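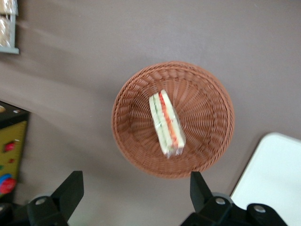
Servicio de comedor Lemlow: preguntas frecuentes

Inicio | Menús | Tarifas | Preguntas frecuentes | Contacto

En esta página se recogen las respuestas a las consultas que las familias y el personal dirigen con mayor frecuencia al servicio de comedor de la Residencia Universitaria Lemlow. Las condiciones completas figuran en el Reglamento del Servicio, disponible en la conserjería y en la secretaría.

INSCRIPCIÓN Y ALTA

¿Quién puede utilizar el servicio de comedor?
Pueden utilizarlo los residentes con contrato en vigor, el personal docente y de administración adscrito a la residencia y los visitantes autorizados por la dirección. El comedor dispone de 133 plazas por turno. Los residentes en régimen de pensión completa tienen la plaza garantizada; los demás usuarios acceden por orden de reserva.

¿Cómo se solicita el alta?
La solicitud se presenta en la secretaría o a través del portal Jorkeo, apartado «Comedor». Deberá adjuntarse copia del documento de identidad y, en su caso, el certificado médico relativo a alergias o intolerancias. El alta surte efecto el segundo día hábil posterior a su aceptación.

¿Puede modificarse la modalidad durante el curso?
Sí. Se admite un cambio de modalidad por semestre. El correspondiente al segundo semestre debe solicitarse antes del último día hábil de abril y no tiene carácter retroactivo.

HORARIOS Y TURNOS

¿Cuáles son los horarios?
Desayuno: de 7:30 a 9:30.
Comida, primer turno: de 13:00 a 14:15.
Comida, segundo turno: de 14:30 a 15:45.
Cena: de 20:30 a 22:00.
Los sábados, domingos y festivos el desayuno comienza a las 8:30 y la comida se sirve en turno único, de 13:30 a 15:15.

¿Hay servicio en periodo de vacaciones?
El comedor permanece abierto en Semana Santa con menú reducido. El día 25/12/2023 no se prestará servicio de comida ni de cena. Los residentes que permanezcan en el centro esa jornada podrán recoger el desayuno en la cafetería de la planta baja.

¿Qué ocurre si se llega fuera de turno?
El personal de sala no está autorizado a servir una vez cerrada la línea. Quienes prevean un retraso por motivos académicos deberán solicitar la reserva de bandeja antes de las 11:00 del mismo día.

COMIDA PARA LLEVAR

¿Es posible sustituir la comida por una bolsa de pícnic?
Los usuarios de pensión completa y de media pensión pueden sustituir cualquier comida principal por una bolsa de pícnic, compuesta por un bocadillo o sándwich, una pieza de fruta, un producto lácteo o equivalente vegetal y agua. La petición debe formularse la víspera, antes de las 18:00.

¿Dónde y cuándo se recoge?
En el mostrador de la cafetería, entre las 7:30 y las 10:00, previa presentación de la tarjeta de residente. Las bolsas no recogidas en ese plazo se computan como servicio consumido.

¿Cómo deben conservarse los alimentos?
Los sándwiches y los productos lácteos deben mantenerse refrigerados hasta su consumo, que tendrá lugar el mismo día de la recogida. La residencia no se responsabiliza de los alimentos conservados en las habitaciones.

ALERGIAS Y DIETAS ESPECIALES

¿Qué dietas se atienden?
Se elaboran menús sin gluten, sin lactosa, vegetarianos y veganos, así como dietas prescritas por facultativo. Las dietas por motivos religiosos se atienden previa solicitud escrita.

¿Dónde se consulta la información sobre alérgenos?
La relación de alérgenos de cada plato se publica junto al menú semanal y puede solicitarse en la línea de servicio. La cocina trabaja con protocolos de separación, si bien no puede garantizarse la ausencia absoluta de trazas. En caso de alergia grave es obligatoria una entrevista previa con el servicio de nutrición.

PAGOS, BAJAS Y DEVOLUCIONES

¿Qué formas de pago se admiten?
Las cuotas se abonan por domiciliación bancaria dentro de los cinco primeros días de cada mes. La media pensión tiene un coste de 104 euros mensuales para los residentes beneficiarios de la ayuda Sisto. Las restantes tarifas pueden consultarse en el apartado correspondiente. Los servicios sueltos se pagan con tarjeta en la propia cafetería.

¿Se devuelve el importe de los servicios no utilizados?
Únicamente en caso de hospitalización, estancia académica acreditada o ausencia continuada superior a siete días, comunicada con una antelación mínima de 2 días hábiles.

¿Cómo se tramita la baja?
Mediante escrito dirigido a la secretaría antes del día 20 del mes anterior. Las bajas presentadas con posterioridad se harán efectivas al término de la mensualidad siguiente.

RECLAMACIONES

¿Cómo se presenta una queja o sugerencia?
Existen hojas de reclamación en la conserjería del edificio Karabulut y en la entrada del comedor. Las quejas se responden por escrito en un plazo máximo de quince días hábiles.

Este sitio utiliza cookies propias y de terceros con fines técnicos y estadísticos. Aceptar | Rechazar | Configurar

Contacto | Aviso legal | © Residencia Universitaria Lemlow. Todos los derechos reservados | Volver arriba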